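Fatstead After-School Program
Progress report to the Grallero Fund, period ending March

Enrollment and attendance

We ended the period with 60 children enrolled, against a target of 60. Average daily attendance was 88 percent. It dropped during the flu weeks and came back by the end of the month. There are 15 families on the waiting list, most of them from the Heydari Street apartments.
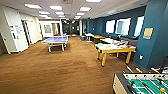
Homework help runs from 3:30 to 4:30 and is the part parents ask about most. Behrouz Ghaffari took over the math group from Ghazal Mousavi, who now handles reading and the calls home. Fourth and fifth graders are still behind in fractions. We have moved that group to four sessions a week and will test again before summer.

Staffing

One part-time aide position is open. We interviewed two people and made an offer, which was declined over the hours. The post is listed again with a later start time.

Budget

Spending is on plan except for transportation. Clekasov raised its van rate, and we expect to be $2,000 over on that line by the end of the year. We ask permission to cover this from unspent aide wages. 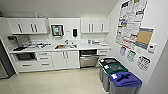
The snack line is slightly under. Food handling training for the two new staff members is booked for a Friday and will be charged to the training line.

Next period

Fill the aide position. Retest the fractions group. Send the parent survey in English and Farsi. Confirm summer dates with the school district, still pending.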